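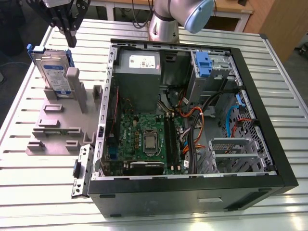
Oda拆机套件用后感：好用，但掉过一次硬盘

2022年1月

先交代一下背景，免得大家觉得我是随便上手玩两天就来写评测。我们这边做旧台式机的拆解回收，量不算大，机型却杂得很，从办公室成批退下来的戴尔到不知道谁家攒的兼容机都有。去年三月起我们用上了Holtcombe出的Oda拆机套件，包括机械臂的控制程序、夹爪指尖和一块灰色的零件定位座。到写这篇的时候，一共跑了744台机器，好话坏话我都攒了一肚子，今天慢慢说。

先说喜欢的地方。定位座真是我很满意的一样东西！固定在台面上，上面有高高低低的立柱和卡槽，硬盘可以竖着插进去，标签朝外，旁边的人一眼就能看清型号。以前我们拆下来的硬盘是往盒子里一丢了事，回头对标签能对到眼花。现在放进去是什么样，拿的时候还是什么样，光这一点就省了不少口舌。控制程序的界面也朴素，字大，按钮少，新来的同事学一个下午就能自己开工，这个我要夸一夸。

好，接下来说那次故障，也是我拖了这么久还是决定写出来的缘故。

第16周，一块硬盘在转移途中从夹爪里滑了下来，磕在台面铝条上，又弹到地上。当时没有人站在旁边，谢天谢地，可那块盘是客户要求完整交还的，我们赔了钱，也赔了好一阵子笑脸。查日志，程序显示“夹持正常”，一直显示到掉落之后4秒才报错。也就是说，这4秒里机械臂还在一本正经地往定位座走，手里什么都没有，走到了还做了一个松开的动作。我把那段记录来回看了好多遍，越看后背越凉：掉的是硬盘，要是哪天掉的是电源呢？

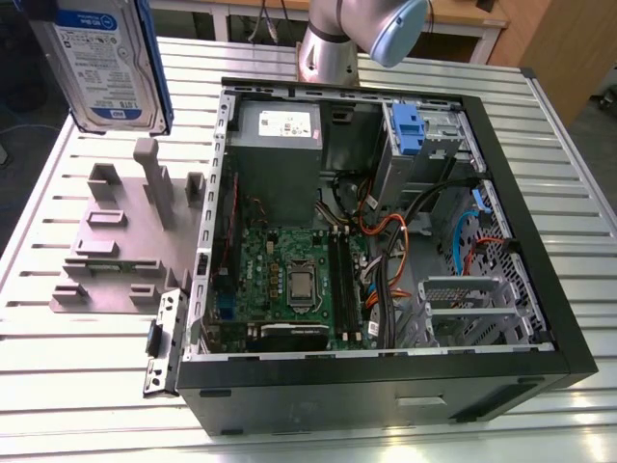
硬盘在定位座上方，机箱侧放，侧板已拆

后来跟Holtcombe的售后来来回回写了很多邮件，态度是好的，就是慢。他们最后的结论是两件事凑到了一起：一是指尖的防滑垫磨光了，二是夹持检测只在抓取那一刻读一次数，之后就默认东西还在手上。第一件我认，是我们自己没勤换。第二件我觉得说不过去，一套卖给拆解车间的东西，怎么能只在抓的时候看一眼呢？

三月之前他们答应出新版固件，据说会在移动全程持续读夹持力。我手上现在是测试版，掉落后会立刻停臂，我们拿报废盘故意试了100次，次次都停住了。不过误停也多，带托架的硬盘尤其容易触发，一停就得人过去确认复位，忙的时候确实恼火。我宁可它多停几回，同事里有人不同意，我们为这个还拌过嘴。

另外一个小毛病跟安全也沾边：机箱里的线。老机器的电源线和数据线盘来绕去，黑的粗、彩的细，夹爪伸进硬盘仓附近时很容易勾到。我们有过一回连线带盘一起提起来的，幸好速度调得低，急停也按得及时。说明书里对这个只写了一句“请整理线缆”，未免太轻巧了。我们的土办法是开工前先把硬盘仓上方的线拨到一边，用Udus的软扎带临时束一下，比硬扎带好拆，也不伤线皮。

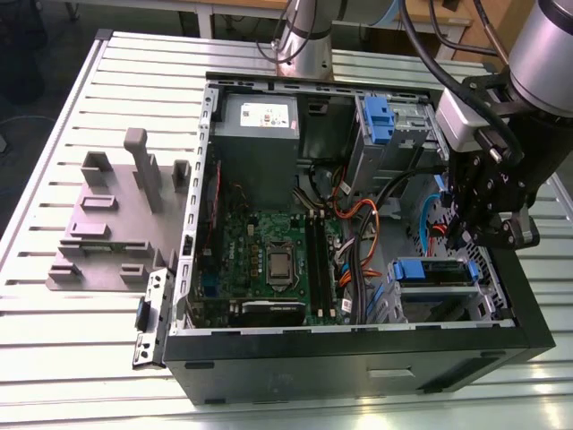
夹爪在硬盘仓一侧，机箱内的线缆还留着

再唠叨几句给打算买的朋友。指尖垫一定多备几副，别等磨亮了才换，我们现在是每周换，旧的直接扔。台子四周划出一条线，机械臂动的时候人不进去，哪怕只是弯腰捡个螺丝。急停按钮原装线偏短，我们另外接了一个装在走道这边，顺手多了。还有，程序上写的“夹持正常”，在正式固件出来以前请不要全信。

也有朋友问我，为什么不换成Dellham那一套。我去看过演示，夹爪力道确实稳，可它的定位座对旧机箱不太友好，托架稍微宽一点就放不进去，价钱也高出一截，我们这样的小车间还是有点舍不得。

打分的话，定位座给满分，控制程序给四星，夹持检测按我收到货时的版本，只能给一星。等正式固件装上，跑过一阵子，我再回来补写后续。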